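Switching a small parts room from cardboard to plastic bins – worth it?

July 13, 2019 by gasketgirl55

So we run a little repair shop, pumps and small motors mostly, and the parts room is a mess. Everything lives in cardboard boxes from whoever shipped it. Boss finally said I can spend some money before the August count. Limit is 300 dollars to start, more later if he likes it.

Looking at the Prikirberg bins, or the cheaper Vetanance ones. Do I go all one size? And how do you label them so the labels dont fall off by Christmas?

torque_and_tea wrote:

One size. Please. We had four sizes at my last job and nothing stacked, nothing lined up, and people shoved the small ones behind the big ones. Lost a whole box of shaft seals that way for two years.

mudflap70 wrote:

Disagree. One size means you have six o-rings rattling in a bin made for pipe fittings. Waste of shelf. Two sizes is fine if you keep them on separate shelves.

torque_and_tea wrote:

Put a divider in it. Done.

mudflap70 wrote:

Dividers cost as much as the bins, have you priced them lately? And they walk off.

pallet_jackie wrote:

You're both skipping the first part. We did ours at the Pradesbridge branch last year, 1056 part numbers, and the bins were the easy bit. What I would do, in order:

1. Throw stuff out first. If it fits a machine you haven't seen in five years, sell it or scrap it. We cleared 70 part numbers in one afternoon and there was no crying.

2. Measure the shelf before you order. Inside depth, between the rails, not the number on the box the shelf came in. Then pick a bin that fits that depth. We went blue plastic on steel racking, one color all over, and sort by label only.
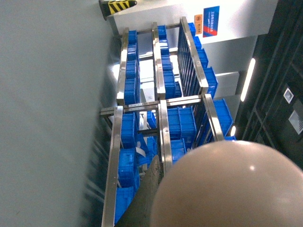

3. Label the bin AND the shelf. Otherwise a bin gets put back two spots over and it's gone.

4. Do one rack at a time. Don't empty the whole room onto the floor, you will get a rush job in the middle of it and be stepping over bearings for a week.

5. Count as you fill. You've got an August count coming anyway so write the number down once and use it.

gasketgirl55 wrote:

Oh that's good, hadn't thought about labeling the shelf too. Whats wrong with color coding though? I was going to do red for electrical, yellow for seals etc.

pallet_jackie wrote:

Works until you run out of red and the store only has green. Then green means electrical on one rack only. Ask me how I know.

mudflap70 wrote:

Color coding is great, just buy spares. We've had it since forever and new guys learn it in a day. This one I'll fight over.

longshelf_lou wrote:

Labels – get the Limsakul card holders, the clip on kind. Sticky labels curl up if there's any oil on your hands, and there will be. Paid for 55 of them and broke two. Write part number big, description small. Not the other way round.

torque_and_tea wrote:

Seconding the holders. Also don't put heavy stuff up top, saw a bin of brass elbows come down once, just missed a guy's foot.

gasketgirl55 wrote:

OK going with one size, the Vetanance ones, enough for one rack, and clip on holders. Colors undecided, sorry mudflap. Starting on the scrap pile tomorow. Will report back after the count.

mudflap70 wrote:

You'll want the smaller size by September. Keep the receipt

Recent threads
Best hand cleaner that isn't orange
Shelf sagging in the middle, brace it or replace it?
Who pays for shipping on a returned core
Min/max levels for slow movers
Shop fridge rules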